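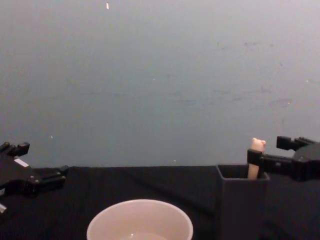
July 31, 2018

Table surface and wall, small room. Continuing from the cloth notes on the previous pages.

Black cloth back on the table. It was washed cold without softener and line dried, then stored folded for too long. The diagonal crease from upper left toward the middle is still there. Steamed along it from the front edge, no iron contact. The cloth relaxes while it is warm and the line returns when it cools. I think the fold has set and will need weight as well as steam. Left as is for now. The crease doesn't lift anything placed on it, but it does throw a thin highlight when the ceiling light is on its own, so use the side lamp with it.

Lint. Still picking up light specks. Tape roller from the middle outward works better than brushing, which only moves them toward the wall side. The Surkix roller leaves a slight tack on the fabric if pressed hard, and then the next lot of lint sticks there. Use light pressure and change the sheet early. Vimala Murthy suggested a damp rubber glove, which I tried on the offcut. Good pickup, no residue, slower. Worth doing once before the roller, after that only the roller.

Back edge. Cloth meets the wall close to straight but dips in a few places where the drape pulls. The dips move whenever somebody leans on the front. I don't want to clamp along the back, the clamps would have to sit proud of the surface. Option is a strip of Flurutow hook tape under the table lip. Ordered one roll. If it holds the cloth without puckering, do the corners next. The rounded right corner is the difficult one: the cloth has to be eased around it and any excess shows up as a ridge on top. Pull down first, then back.

Wall. Scuffs and smudges are mostly surface marks. Tested two cleaners low down behind the door where it won't matter.

Plain water, white cloth: takes off dust only.
Arkason wall cleaner, diluted: lifts gray marks, leaves a shinier patch that is visible at a low angle.

The shiny patch is worse than the scuff. Don't use Arkason on the wall above the table. The small white flecks are probably paint or filler and I haven't tried to remove them. Full repaint was put off in November and is still on the list. If it happens, ask for dead flat, and move the table out completely so the strip below table height gets done too. Keep the leftover paint this time and write the color code on the lid.

Color note: the wall reads blue-gray in some pictures and close to white in others. Same paint. Don't match anything to the wall from a photo.

Light, meter flat on the cloth at the center of the table, side lamp on: 300 lux. Blinds closed. Meter stood on the floor of the bowl, lamp unchanged: 53 lux. Larger drop than I expected from a bowl this open.

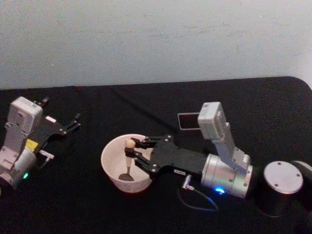
The straight sloped sides are the cause as far as I can tell. Shadow falls across the interior and the part nearest the bottom goes dull, which is a problem for a dark utensil end standing in it. Raising the lamp by 9 inches opened up the inside a little and flattened the cloth a lot. Compromise height marked on the lamp stand with pencil.

Bowl is the off-white one with the speckled glaze. Keep it. The Fülöp bowl was whiter and gave a hard glare on the rim, and it slid on the cloth when nudged. Speckle also hides dried water spots, so wipe the bowl inside and out before setting it down even when it looks clean.

Utensil with the beige rounded end goes in dark end down. It stands close to upright only if the flat end is seated against the bottom. Started partway up the slope it tends to creep down and turn, and knocks on the rim. Wash by hand. I don't know what the beige part is made of or whether it will take the dishwasher, and there's no spare.

Storage: roll the cloth on the cardboard tube, face out, from now on. No folding. Tube goes on top of the cabinet with the bag over it. Put the bowl in the drawer with a towel under it.

To do:
Steam plus weight on the crease, overnight, offcut first.
Fit hook tape when it arrives, back edge only.
Repeat both meter readings with the blinds open, late morning.
Check price of a second cloth. Limit is 100 dollars including shipping, and it has to come rolled.
Ask Vimala which gloves she used, mine left a faint smell on the offcut.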